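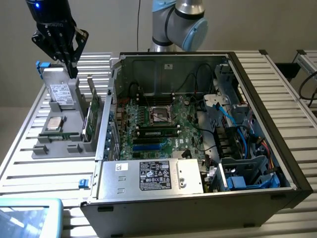
Tresar Bench Cell
Two-arm starter package for small repair and refurb shops

Hi, I'm Tobias Baptiste, and I write most of the product pages at Rakness. I also answer the sales line on the days Adebayo Mohammed is out on installs, so I know what you're going to ask me. Can it put a PC together yet?

Parts of one, yes. I'll tell you which parts, and then you can decide if that's worth the floor space.

What it does well today

Picking from a fixture. If the drive, the memory stick and the expansion card are always standing in the same slots, the Tresar finds them every time we ask it to, and it doesn't care if it's the first tower of the day or the last. Hard drives are its favorite (mine too -- nice flat sides, easy to hold). Expansion cards are fine once you've taught the grip point, and you want to teach that slowly.

Lifting and placing a processor is also in the standard program set. You still need to open the lever on the socket yourself unless you buy the two-arm routine, and even then I'd keep an eye on it for the first week.

What it's so-so at

Memory. Getting the stick lined up over the slot is no trouble, but pressing it home takes a good firm push, and some boards flex more than you'd like. We sell a force setting for this, and Jailson Frota in our Fimville workshop will tune it for your boards if you send him two or three that you don't mind losing.

What it can't do

Cables! I wish I had better news. A floppy SATA cable never lies the same way twice, and power leads are worse. We've tried it plenty, and I wouldn't sell it to you. Same goes for towers that come in with mystery screws, bent brackets or fifteen years of dust. A person with a screwdriver will beat it every time, and will be a lot less annoyed about it.

Oh, and people write in to ask if it would fold laundry or empty the dishwasher after hours. No. I asked our engineers the same thing when I started and got a very long look from Wellington Vieira. A kitchen has no fixtures in it, and fixtures are most of why this works.

What comes in the box

Two arms with mounts
One two-finger gripper (a second one is extra)
Teach pendant with bumper
Slotted aluminum table top, predrilled for the arm mounts
One molded parts fixture, made to your component list
Base programs for drive, card, memory and processor picking
Two days of setup and training at your shop

Order numbers

Bench Cell, two arms: TR-1227
Spare fingertips, pair: TR-780
Extra parts fixture: TR-11

Tips from people who have one

Reto Zwahlen runs the refurb counter at Teixeira and has had his since March. He told me to pass along that you should lay every tower down facing the same way, and put a stop on the table so nobody has to guess. He also orders fixtures in pairs, one being loaded while the other is in the cell. I stole that idea for our own demo -- thanks, Reto.

My own tip is to start with one model of tower. Get it boring. Then add the next one.

Delivery and price

Lead time is 7 weeks from the day we have your component list. Most of that is the fixture, so send the list early, with real samples if you can spare them. Prices depend on the fixture and on how far we have to drive, so call or use the quote form and we'll get you a figure. Leasing is available too, and you can switch to buying partway through.

Page updated 17 May 2025. The older single-arm kit is still supported, but we've stopped selling it.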